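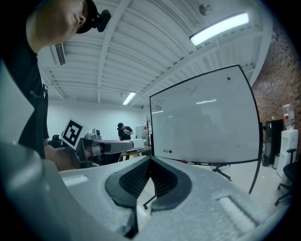 The back room at Zallerdale, July

We moved in with 3 chairs and a kettle, and the room has been filling up by itself ever since.

The brick wall is why we signed the lease. The water dispenser went in front of it on the first day and has had the best view in the building ever since.

The whiteboard cost us $50 secondhand and rolls wherever the argument is. It was bought for planning. Plans have been made on it, mostly by people losing at tic-tac-toe.
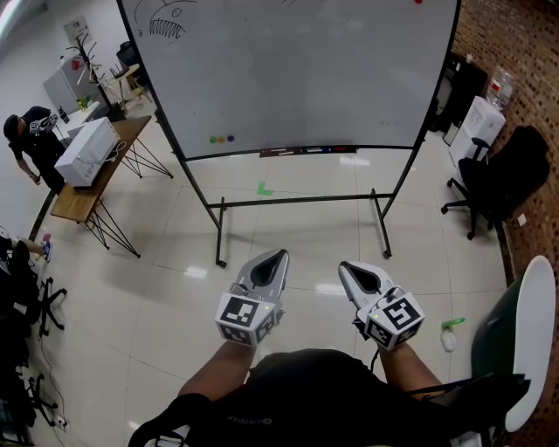

The fish with the teeth is staying. Tzu-hsuan Sin wiped off a whole schedule once and went neatly around it – I think that was the right call.

The coat rack stands well back by the white cabinet, a long walk for anyone in a hurry. Coats end up on chairs.

Next: shelves, if Njål Isaksson ever finds his drill.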